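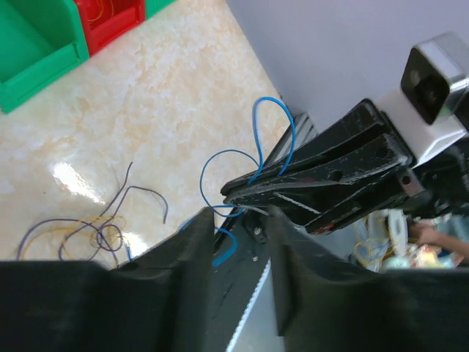
Quem trabalha com anticorpos há tempo suficiente acaba por ter uma história de congelador, e a minha começa num sábado de agosto, com o alarme do menos oitenta a tocar às sete da manhã e eu de chinelos, a atravessar a cidade com um saco de gelo no banco do lado. Conto isto porque a conversa sobre a conservação de reagentes, que parece assunto de manual, é na verdade assunto de gente, de hábitos, de quem arruma e de quem não arruma. No nosso laboratório começou por uma coisa tão simples como as caixas de plástico em cima da bancada, vermelhas e verdes, daquelas sem tampa e com a frente baixa, onde se mete a mão sem pensar. Numa vermelha há fio solto, e foi a olhar para as duas cores que me ocorreu separar assim as alíquotas: verde para o que já foi testado, vermelho para o que ainda espera por validação.

Foi Myrto Sfakianakis quem me ensinou a desconfiar de um tubo bonito. Chegou ao Instituto Drastby com duas malas e um caderno de capa mole, e na primeira semana pediu para ver todos os anticorpos primários que usávamos. Todos! Passámos uma tarde inteira agachados diante do frigorífico, a ler etiquetas meio apagadas, e descobrimos que tínhamos três tubos do mesmo lote abertos em alturas diferentes, cada um com a sua diluição escrita por uma mão diferente. "E qual deles é que dá a banda?", perguntou ela, com toda a delicadeza. Ninguém soube responder.

Um anticorpo é uma proteína, e as proteínas têm os seus caprichos. Toleram bem o frio constante, toleram mal o vaivém. Cada vez que se congela e descongela um tubo, formam-se agregados, perde-se um pouco de atividade, e o western blot que na primavera saía limpo passa a mostrar um fundo cinzento que todos atribuem ao leite do bloqueio. (O leite tem as costas largas, coitado.) Há formulações com glicerol, que se guardam a vinte graus negativos sem chegarem a congelar e que, em geral, nem convém dividir. Outras vêm sem ele e pedem alíquotas pequenas logo no dia em que chegam. Está tudo na folha que acompanha o produto, essa folha que tantas vezes vai direita para o caixote do cartão.

Na Drastby fizemos então o inventário, e demorou mais do que eu gostaria de confessar. Eram 511 tubos, entre primários, secundários e umas relíquias de projetos que já só os mais velhos recordavam. Desses, 23 não tinham etiqueta legível e foram para o lixo sem cerimónia, embora eu tenha hesitado perante um ou outro — há sempre a esperança de que seja justamente aquele que falta. Os restantes entraram no Ilarex, o programa de registo que o grupo da Caston, no andar de cima, já usava e que nos emprestou com muita paciência e alguns telefonemas.

A parte mais demorada veio depois, com a validação. Escolhemos começar pelos anticorpos contra formas fosforiladas, que são os mais traiçoeiros. Myrto insistiu em que cada gel levasse um controlo tratado com fosfatase, além das células estimuladas e por estimular, e que a proteína total fosse revelada numa membrana gémea. Parece muito trabalho para uma banda só, eu sei, e houve protestos à hora do café. Mas ao terceiro mês já os estudantes preparavam os controlos por iniciativa própria, e as reuniões de segunda ficaram mais curtas, coisa que agradou a toda a gente.

Também mudámos a maneira de comprar. Antes pedia-se o frasco grande porque saía mais em conta, e metade envelhecia no fundo da gaveta. Agora pedimos o pequeno, testamos duas ou três diluições, e só então decidimos. Gastámos à volta de 600 euros a menos em secundários, que deram para reparar a sala Kennedy, onde está o aparelho de revelação e onde chovia um bocadinho no inverno.

Quanto ao alarme daquele sábado, era a borracha da porta. Salvaram-se as alíquotas, comprou-se uma borracha nova, e eu continuo a ter um par de sapatos à entrada de casa, prontos a calçar.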